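Farkside Studios - walk-round checklist for the pottery and print rooms
October, before the evening classes start

We do this one with the lights on and the kettle on, and I have to say the old chapel is in lovely shape this term! Tick, cross or scribble, and put your comment straight after the item so the next person can find it.

1. Front doors and porch
Both leaves open fully, bolts drop cleanly. OK.
Comment: the new closer is a joy, no more slamming during life drawing.

2. Corridor and main stair
Clear to full width, handrail firm, nosings sound. OK.
Comment: one folding easel leaning by the fire door, moved to the store. Please keep it there.

3. Kiln room
Door interlock cuts the power. OK.
Extractor running before firing. OK.
Shelves clear to 300 mm all round the kiln. NOT OK on the left side, bags of grog stacked too close. Shifted during the visit.
Comment: the Sterunness kiln has now done 138 firings on these elements and still gets to 1011 degrees without a grumble. What a machine. Elements to be looked at in the half-term break all the same.

4. Glaze area
Lids on, labels readable, masks in the drawer. OK, apart from two tubs with the labels washed off. Both set aside until somebody can say what they are.
Wet mopping only, no brooms. OK.

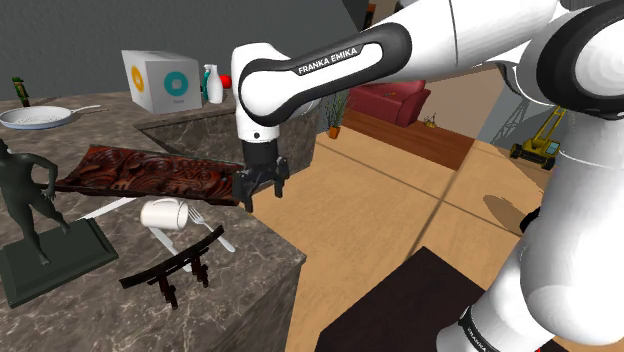

Tefera wrote underneath that the mop heads in the glaze area want changing more often, as a grey one just spreads the clay dust about and it dries on the floor overnight. Quite right, and a very good catch. Added to the list as 4a: mop heads rinsed after each class, swapped monthly.

5. Print room
Press guard fitted, bed stops in place, blankets dry. OK.
Oily rags in the lidded metal bin. OK.
Comment: the Zirach press rolls beautifully since it was levelled - do have a go if you're booked in. Hair tied back and scarves off, please, and one person on the wheel at a time.

6. Electrics
All 13 wall sockets in the teaching rooms looked at, covers sound, no scorching. OK.
Extension lead under the window: outer sheath nicked near the plug. NOT OK. Taken out of use and tagged.

7. First aid and eye wash
Box full, plasters in date. OK.
Eye wash: one bottle past its date, replacement ordered. The other is fine and stays on the bracket by the sink.

8. Fire points
Extinguishers on hooks, pins in, gauges in the green. OK.
Alarm sounded at 9.30 am and heard in every room, including the darkroom, where it used to be faint. Brilliant result!

Still open: kiln elements, mystery glaze tubs, new extension lead, eye wash bottle. The sheet stays on the clip by the kiln room door until all four are signed off.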